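Asance: Frequently Asked Questions

Last updated: 21/11/2023

What is Asance?

Asance is a method for teaching a two-arm robot to pick up a crumpled garment, find an edge, and open the garment far enough to be laid flat. The robot learns from demonstrations that a person records with a pair of hand-held grippers. No robot is used during recording. The method was developed at the Mindham group and tested on the Lidwood cell, a fixed bench with two arms.

Asance covers unfolding only. Folding is handled by a separate scripted routine, and its results are not part of the numbers given on this page.

What problem does it address?

Most of the failures in our earlier system came at one point in the task: the moment when the second gripper takes hold of a garment that the first gripper is already holding. The first grasp is easy. Almost any point on the cloth will do, and a bad choice costs only time. The second grasp has to land on an edge, on the correct layer, while the cloth is hanging and still moving a little. If the gripper closes on two layers, the garment comes up doubled and cannot be opened without starting over.

The earlier system treated the second grasp as a detection problem. It found an edge in the image, planned a motion to it, and closed. By the time the gripper arrived, the edge had often turned or swung out of reach. Asance keeps adjusting up to closure and decides when to close as part of the same policy.

How does the method work?

A single policy takes the wrist images and the gripper openings and outputs a short sequence of relative motions for both hands. A second output, which we call the closing signal, gives the probability that closing now will hold a single layer. The gripper closes when the signal stays over a threshold for several control steps in a row. Until then the hand keeps tracking the cloth.

The motions are relative to each gripper's own pose. The policy has no fixed table frame and no model of the garment. This was a deliberate choice. Garment models worked well for flat towels and poorly for anything with sleeves or a lining.

What data was it trained on?

The training set is called Kurup. It contains 353 demonstrations across 5 garment categories: towels, T-shirts, button shirts, infant clothing, and light blankets. Each demonstration starts with the garment on a table in a crumpled state and ends when the garment has been opened and put down, or when the demonstrator gives up. Failed demonstrations are kept and labeled. They are used to train the closing signal and are left out of the motion loss.

Edges with sewn binding were oversampled on purpose. Binding is stiffer than the cloth it finishes, so it holds a line when the rest of the garment is twisted, and it gives the policy something to follow. Plain hems are harder, and raw edges are harder still.

Why use hand-held grippers instead of teleoperation?

Speed of collection and quality of contact. A person holding the gripper feels the cloth pull and reacts to it. With our teleoperation setup, that feedback was missing, and demonstrators compensated by moving slowly and pinching too deep. Slow motions produce cloth behavior that the robot never sees at normal speed.

There is a cost. A person can reach poses that the arms cannot, and a person's hand is quicker than the arms are. We filter each demonstration against the joint limits of the Lidwood arms before training. Segments that cannot be reached are cut, and the remaining parts are used if they are long enough.

Do the hand-held grippers match the ones on the robot?

The fingers are identical parts. The linkage is close but has slightly more play in the hand-held version. We measure the opening on both and train on the measured value, never on the commanded one. Skipping this step produced a policy that stopped short of full closure and dropped thin fabric.

How was it evaluated?

We ran 50 trials on the Lidwood cell with garments that do not appear in Kurup. Each trial began with the garment dropped on the bench from a fixed height. A trial counted as a success if the garment was opened to a single layer along one full edge and placed without a fold crossing that edge. The robot was allowed 2 regrasps per trial. After the second regrasp, any further miss ended the trial as a failure.

What were the results?

Asance succeeded in all but 5 of the 50 trials. Most of the failures were double-layer grasps on infant clothing, where the panels are small and the layers lie close together. One failure was a dropped garment. The edge-detection system was run on the same garments under the same rules and did clearly worse in every category except towels, where the two were level.

We do not claim that the method is better than detection for flat, single-layer goods. For towels, the older approach is simpler to set up and easier to debug.

Which part of the method matters most?

The closing signal. When it was removed and the gripper closed on the motion output alone, the hand still arrived at the edge but tended to close early. The result looked like a near miss in most cases: cloth brushed by the fingertips and pushed away. Training the signal without the failed demonstrations gave most of the same errors back.

The relative action frame made less difference than we had expected. It helps when the bench height changes and does little otherwise.

Does the color or print of the garment matter?

Somewhat. Strong contrast between the binding and the body of the garment makes the edge easier to follow. Pale garments against a pale background are the worst case. We augment brightness and hue during training, which reduced the gap but did not close it. Patterned cloth has not caused trouble so far, apart from narrow stripes, which the policy sometimes follows as if they were an edge.

Can it handle layers that are twisted together?

Light twisting, yes. The policy has learned to let the lower part hang for a moment before the second gripper moves in, and a loose twist will often partly unwind under its own weight. Tight twists, such as those in laundry straight from a spin cycle, are outside the training data. The usual behavior in that case is a series of small approaches with no closure, until the time limit is reached.

What happens when the second gripper takes the wrong layer?

At present, nothing corrective happens until the opening motion begins. The layer error shows up as a smaller spread than predicted, and the robot releases and tries again. Detecting the error right after closure would save time. We tested a force threshold for this and dropped it: the difference between one and two layers of thin jersey was smaller than the sensor noise.

How long does it take to learn the recording procedure?

A new demonstrator produces usable data within one session. Early recordings tend to share the same faults: hands crossing in front of each other, fingers closed before the edge is in view, and cloth stretched tight between the grippers. Stretching is the most harmful, because the policy copies it and the robot pulls harder than a person would. The recording guide written by Somtochukwu Okeke covers all of these and should be read before the first session.

Will the data and code be released?

The Kurup set is planned for release in April, together with the training code and the filter for arm limits. The control software for the Lidwood cell will not be released. It is tied to our hardware and would be of little use elsewhere.

Can I use my own gripper?

Yes, if the finger geometry is the same for recording and for execution. Wide flat fingers work for blankets but block the wrist view of small edges. Narrow fingers are better for clothing - the pinch is less secure, but the edge stays visible until closure.

What is being worked on now?

The main item is the handover on small garments, where the remaining failures are concentrated. We are recording additional sequences in which one gripper holds a corner and the other approaches the hanging cloth from below, with the fingers open on either side of the fabric. Approaches from the side account for most of the current data, and they work less well when there is little cloth to reach for.

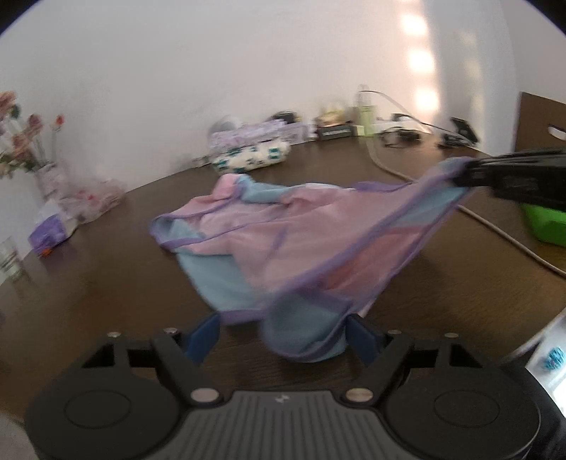 The new sequences will be added to the training set as a separate split, so that results on the original 353 demonstrations can still be reproduced. The evaluation rules will stay the same, including the limit on regrasps. We also plan to report infant clothing on its own line, apart from the combined score.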